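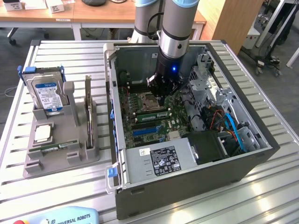
Begay Bench Kit: Common Questions

What does the kit do?
It assembles and strips desktop computers. The standard program covers memory, processor, expansion card and hard drive.

What do I get?
A printed parts fixture, the arm program and setup notes. The arm and gripper are sold separately by Denudbridge.

Can it handle memory modules?
Yes. The tower has to lie on its side with the panel off.
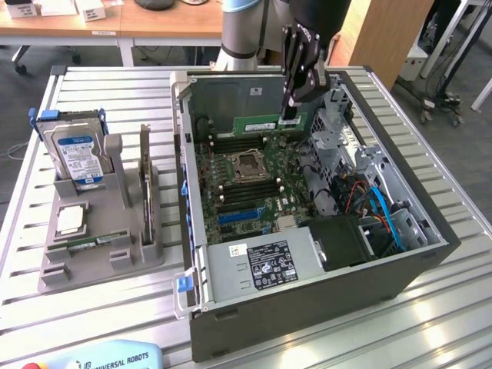
Zeyu Ren writes that his older boards needed a slower insertion speed, and that the default was fine on everything newer. The speed setting is on page two of the setup notes.

Does each part have to sit in a set place?
Yes. The fixture has a slot or pocket for each one, and the program goes to those positions. If you move the fixture, teach the positions again - allow 90 minutes the first time.
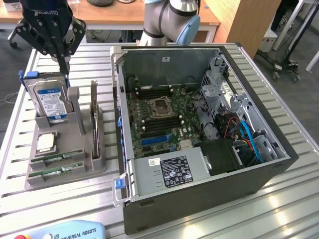
Fixtures for other part sizes can be ordered from our Hamuton shop.

What does it cost?
$2,651 for the kit. Extra fixtures are $100 each.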